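Equipment and Purchasing > Humanoids and mobile arms
Thread: Hands – buy spares up front or repair as you go?

towelbar_ops
Posted 21 Aug 2023

I have to turn in next year's equipment request and I'm stuck on the hands line. We run one two-armed unit in a mock apartment, bathroom tasks mostly: towels, cabinet doors, wiping down a counter. The arms are fine. The hands are what I can't price with any confidence.

Right now the plan is 2 complete spare hands, one left and one right, bought with the base order. The other way is to buy none and put the money into a repair plan with Rosto, who quoted us 3,000 a year for labor with parts billed on top. Towel work is most of our hours, and it's the fingertips that take the wear.

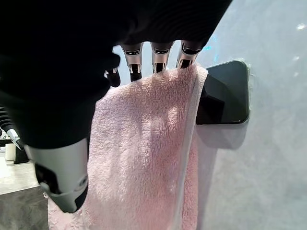 The tips are sold only in full sets, at 1,358 a set from Lanthorpe. We went through two sets between April and now. At that rate the tips cost more than I had down for all consumables. So: spares, repair plan, or something else?

kettle_drum
Repair plan. A spare hand on a shelf is money doing nothing, and when the maker changes the connector you own a paperweight. We bought spares for our first unit and never opened one of the boxes.

nineteenthfloor
I'd go the other way. What did Rosto say about turnaround? Ours was 19 working days door to door on the last one. If you have one robot and one hand is in the mail, you have no robot for any two-handed task. Work out what an idle month costs you in staff time and put that number next to the spare.

towelbar_ops
Turnaround isn't in the quote. I'll ask for it in writing. An idle month would hurt, we have two people whose whole job is running the thing.

kettle_drum
You can run one-handed for a month. Hanging a towel on a bar is a one-hand job if you set it up right.

nineteenthfloor
Hanging, maybe. Folding it over the bar so the edges line up is not, at least not with ours. And you don't want half a data set with one hand and half with two.

V. Lazarević
I do the purchasing for a small lab and have been through this twice. A few things I would put in the request that aren't in your post.

Split the hand from the fingertips. They wear at different rates and they should be separate lines, tips under consumables and hands under equipment. Our finance office cuts equipment first and hardly looks at consumables.

Buy one spare hand, not two. Look at your logs and see which side does the reaching. Ours was nearly all right hand. If yours is even, then ask whether the maker will swap a hand for a refurbished one at a set price. Nakajima did that for us after we asked, it was not on the price list.

Cables. You have not mentioned them. We lost more days to wrist cables than to hands. Anything that runs outside the arm will catch on something sooner or later, and small rooms are the worst for it.

towelbar_ops
Cables are a fair point. Ours run outside at both wrists and I had nothing down for them. The room is tight too, wall on two sides once you're in the corner by the towel bar.

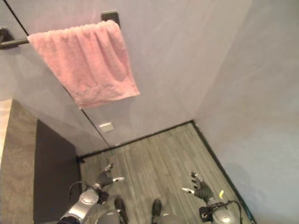 I'd also left out floor time. Every time we switch tasks somebody has to walk the unit back to its start spot and recheck the arms, and that comes out of the same budget as the operators. On the left/right question, I pulled the logs and it's close to even, so one spare doesn't cover me the way it did you.

V. Lazarević
Then I would ask for the swap price on both sides and buy neither until you have it. For the cables, get a full set for each arm. They are cheap compared with anything else in your post. Label them left and right when they arrive, they look the same and they are not the same length.

Velimir

kettle_drum
Still say skip the spare. But agreed on cables.

dmr_bench
Has anyone used the Zimanby tips? They claim to fit most hands and they sell them one at a time. Buying a full set because one tip is worn seems like a waste.

nineteenthfloor
Tried them on one hand. They fit. The grip on cloth was a bit different and we had to redo our settings, so budget a few days for that if you switch. Check your warranty first, ours says maker's tips only.

dmr_bench
Ours might say that too. Will look.

towelbar_ops
Warranty is the same here, so no Zimanby until it runs out. Draft as it stands: tips moved to consumables at four sets a year, cables for both arms, swap price requested for left and right, repair plan on hold until Rosto gives me a turnaround. If the swap price comes back silly I'm putting the two spares back in. Request is due at the end of the month and I'll post what they approve.

kettle_drum
Four sets is high.

towelbar_ops
Two since April. I'd like to hear what your tips look like after that much terry cloth – ours were smooth.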